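Open Day at the Garis Works, Cirnthorpe
September 20, 2022

Garis opens its Cirnthorpe building to the public once a year, and this was my first time going. I went for the textile side. I have been repairing and reselling soft furnishings for a while and wanted to see how fill and backing fabrics are made at scale.

Parking is in the lot behind the loading dock. It has 200 spaces and was almost full when I got there, so come early or take the bus from the station. Sign-in was quick. They hand you a badge and a map, and closed shoes are required on the mill floor. Tours leave every half hour and take 7 people each. I waited through one group and got on the next.

The first stop is fiber opening. Bales of polyester come in compressed and go through a machine that pulls them apart, then a carding line combs the fiber into a thin web. The web is layered and heated so it holds together. Our guide said the line made 3,086 rolls of batting last year and 3,271 the year before. The drop was put down to a long shutdown in April for a new oven.

After that comes the knitting room, where the pile fabrics are made. It is loud and you get ear plugs at the door. I had not known that the curly plush and the smooth plush can start as the same cloth. The curl is set afterward in a heated drum. Samples of both were on a rack and you could take a swatch home.

The tour ends upstairs, where the other tenants and a few suppliers have their rooms open. 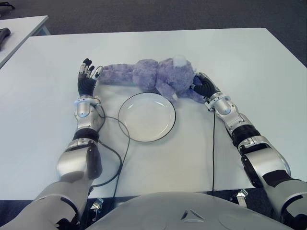
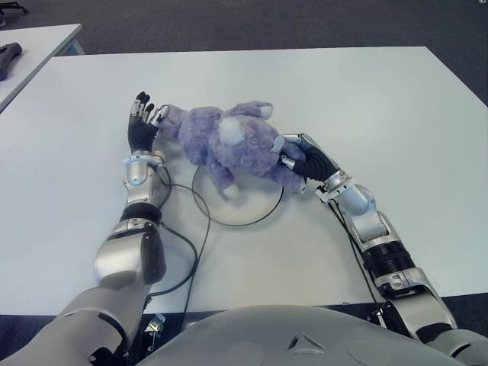
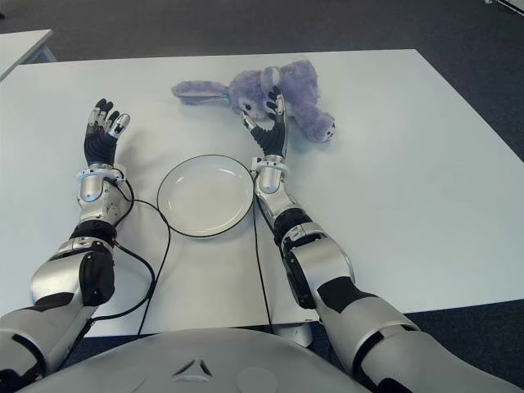
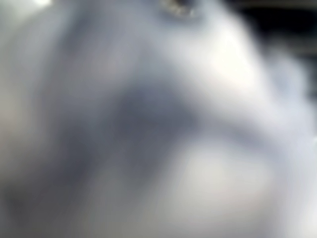 Geltix had the largest supplier stand. They sell water-based adhesives for bonding foam to fabric, and they were gluing seat pads while people watched. The smell was mild compared with the spray I use at home. They don't sell to the public in anything smaller than a five-gallon pail, so it is no use to me unless I split one with somebody.

Kashyap was two doors down with dyes and color cards. I spent longer there than I planned. They had a good chart showing how the same shade looks on cotton, wool and polyester, and they explained why a cushion cover and its piping can fade at different speeds. The printed chart was free. The full color book has to be ordered.

Lunch was in the staff canteen. Soup and a roll or a baked potato, cash only. Seating was tight at noon and fine an hour later.

The remnant shop is on the ground floor by the exit and is open only on this one day. Batting ends were sold by weight and the pile fabric by the yard. I bought a bag of batting and two yards of gray backing cloth. The best upholstery pieces had gone by early afternoon, so if that is what you want, go to the shop before the tour.

The elevator was working but small, and the mill floor has a few raised sills that would be hard with a wheelchair or stroller. Photos are not allowed in the carding or knitting rooms.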